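4. 結果と考察

4.1 使い切りの定義について

先に定義の話。口紅の「使い切り」は参加者ごとにかなり意味がちがう。繰り出しても芯が容器の縁から出てこない、ここで終わりとする人が多数派。ただしその下にはまだ中身が残っている。紅筆でかき出して底の金属皿が見えるまで、という人もいた。色に飽きてポーチから出した時点で「もう終わったもの」と語る人もあり、これを使い切りに数えるかどうかで共著者間でも意見が割れた(Bassey は除外、Pakzad は含める立場)。最終的に、本人が「もう塗らない」と判断して容器を店に持参したものをすべて回収対象とし、残量は別に量ることにした。前節で述べた「終了」はこの意味。

対象は Anico の店舗と Abou Zeid の店舗、合わせて2店。参加者56名、持参された口紅容器は106本。期間は3月のみ。年度末で引っ越しや卒業が重なる時期であり、片づけのついでに持ってきたという発言が目立った。季節の偏りは否定できない。これは4.5でもう一度ふれる。

4.2 残量

残量は容器の重さから空容器の重さを引いて求めた。空容器の重さは各製品の新品をひとつ分解して測定。口紅の芯を抜いたあとの皿の縁に薄く残る分は拭き取っている。拭き取り方が測定者によって違った可能性あり(Ravn が途中から綿棒に変えた)。

全体の傾向として、細い繰り出し式のほうが太いものより残量が少ない。予想どおり。意外だったのは価格との関係で、新品価格が3000円を超えるものと超えないものを比べても、残し方に目立った差は出なかった。高いものほど底まで使う、という事前の想定は支持されない。聞き取りでは高い口紅ほど「減らすのが惜しい」「特別な日だけ」という声があり、結果として使い切る前に匂いが変わって手放す、という流れがあるらしい。つまり惜しむことと使い切ることは別の行動である。

艶タイプとマットタイプの差ははっきりしない。マットは乾いて途中でやめる人がいる一方、毎日の仕事用に一本だけ決めて底まで使う人もマットに多かった。平均すると打ち消しあう。平均で語るのはやめたほうがいい指標だと思われる。

なお Riro の製品は折れやすいとの声が複数の参加者から出た。折れた芯を小さなクリームケースに移して使い続けた例では残量がほとんどゼロ。容器の壊れやすさが使い切りを助けるという皮肉な結果だが、例が少ないので深くは論じない。

4.3 詰め替えへの移行

両店とも Prernia の詰め替え制度に参加している。外側の筒を残して芯だけ買い替える仕組み。容器を持参した参加者には制度の説明をしたうえで、その日に詰め替えを買うかどうかは任意とした。割引なし。割引をつけると動機が混ざるため。店側からはつけてほしいと言われたが断った。

詰め替えを選んだ参加者の理由は、環境への配慮よりも「筒が気に入っている」「同じ色をもう一度探すのが面倒」が先に出てきた。El Idrissi の予備調査でも同じ順番だったので偶然ではないと考える。ある参加者の言葉。「筒の傷まで含めて自分のものなので、中身だけ変わればいい」。愛着の対象が色ではなく外側にある例。

逆に選ばなかった理由。
・次は違う色にしたい
・筒が汚れていて買い替えたい
・入れ替えのときに芯に指が触れそうで嫌だ
三つ目は設計の問題であり、説明のしかたでは解決しない。実際に店頭で入れ替えを試した参加者のうち、芯を傾けて縁を欠けさせた人がいた。差し込みの溝が浅い。向きの印も見えにくい。製造側への聞き取りは今回できていない。

色を変えたいという理由については、詰め替えの色数の少なさと切り離せない。新品の棚にはあるのに詰め替えにはない色がある。赤みの強いブラウン系が欠けていて、これを指定した参加者は全員が新品を買うか、何も買わずに帰った。需要がないから作らないのか、作らないから需要が見えないのか。本研究のデータからは判断できない。

4.4 受け渡しの手順と気まずさ

聞き取りで予想外に多かった話題が、使いかけの口紅を人に渡すときの気まずさ。口に触れるものなので、他人に見られたくない、手渡ししたくない。袋に入れたまま出す人が多い。袋から出してもらわないと本数も残量も確認できず、店員の側も言い出しにくい。日曜の混んだ時間帯にとくに顕著。後ろに人が並んでいると袋の口を開けたがらない。

店員の側の負担も聞いた。手袋をすると「汚いもの扱い」に見える、しないと衛生面が気になる。どちらにしても気をつかう。Sebastian が担当した聞き取りでは、手袋よりも直接手で受けないことのほうが抵抗が少ないとの意見で一致していた。現金の受け渡しと同じで、間に何か置けばよいという発想。カウンターにベージュのトレイ、その奥に黒い読取機という配置(図2)は、そうした受け渡しを考えるうえでの基本形として扱う。客はトレイに置く、店員はトレイごと引き取る。手と手は触れない。

トレイの縁の高さについても意見が出た。縁が高いと中が見えにくくて安心という人と、転がった口紅が取り出しにくいという人。丸い筒の口紅は平らな底では転がる。溝つきのものなら止まるが、溝に口紅の粉や油分が残って拭きにくい。店員は全員、平らなほうがよいと答えた。掃除の手間がそのまま意見になっている。 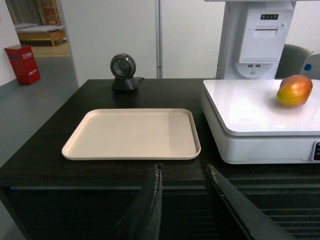 読み取りの順序も小さいようで効いてくる。先に会員証を読んでから容器を出すか、容器を出してから会員証か。前者のほうが気まずさの訴えは少なかった。会員証のやりとりで一度会話がはいるため、と解釈しているが、Anico の店舗では前者、Abou Zeid の店舗では後者と店ごとに分かれてしまっていて、順序の効果と店の雰囲気の効果が分離できない。設計ミス。次は同じ店のなかで順序を入れ替える必要がある。

蓋の扱い。持参された容器には蓋のないものが混じっていた。蓋のない口紅はティッシュに包まれていることが多く、ティッシュに移った分だけ残量が少なめに出る。補正はしていない。蓋をなくした時点で使用をやめた、という発言もあり、これは使い切りの研究としては見落とせない。中身ではなく蓋が寿命を決めている。今後は質問紙に蓋の有無と紛失時期の項目を加えたほうがよい。

また、容器に名前や日付のシールを貼っている参加者がいた。開封日を書いておき、古くなったら手放すというやりかた。こうした参加者は残量が多い傾向があるが、衛生意識の高さと使い切りが両立しにくいことを示すものとして解釈した。使い切りを一律に「よい行動」とする先行研究の前提には注意がいる。古い口紅を底まで使うことが望ましいとは限らないのだから。

4.5 限界

いくつか。まず持参という手続き自体が選別になっている。家で捨てた人、捨てずに引き出しに入れたままの人は入ってこない。引き出しの中の口紅のほうが数としては多いはずで、ここを見ないと使い切りの全体像はわからない。

次に時期。先に書いたとおり3月だけ。春の新色の発売と重なっており、買い替えへの関心が高まっている時期でもある。秋に同じ手順で行えば、違う色の分布になるだろう。残量まで変わるかは不明。

聞き取りの時間が短い。店頭で立ったまま話してもらったため、込み入った話は途中で終わっている。贈り物の口紅についての話はどれも長くなりがちで、記録が途切れたものがいくつか。贈られた色が合わないまま持ち続ける、というテーマは別稿で扱いたい。

測定者が統一されていない点は前述のとおり。拭き取りの手順は付録に記すが、綿棒への変更前に測った分は再測定できてていない(容器は回収業者に渡し済み)。変更の前後で大きな段差は見られなかったので、結論には影響しないと考えている。

最後に、参加者のほとんどが店の既存客であること。はじめて来た人は容器を持っていない。当然ながら、店に慣れていない人の気まずさは本研究の結果より強いと思われ、受け渡しの手順についての議論は控えめに見積もったものとして読んでほしい。

4.6 小括

残量は価格では説明できず、むしろ容器の形や蓋、壊れ方といった物としての側面に左右さていた。詰め替えへの移行には筒への愛着がはたらくが、色数と差し込み部の作りが妨げになる。受け渡しの場面では直接手で受けないこと、会話が先にくることが抵抗を下げる可能性がある。ただし後者は店の違いと混ざっている。次節では質問紙の自由記述を使い、愛着の部分をもう少し細かく見る。

関連する論文
・詰め替え式コンパクトの差し込み部における破損の分類
・贈答用口紅の色選びと受け手の使用頻度
・化粧ポーチの中身はいつ入れ替わるか 日誌法による検討
・店頭テスターの衛生表示と試用のためらい
・マット口紅の乾燥感に関する官能評価語の整理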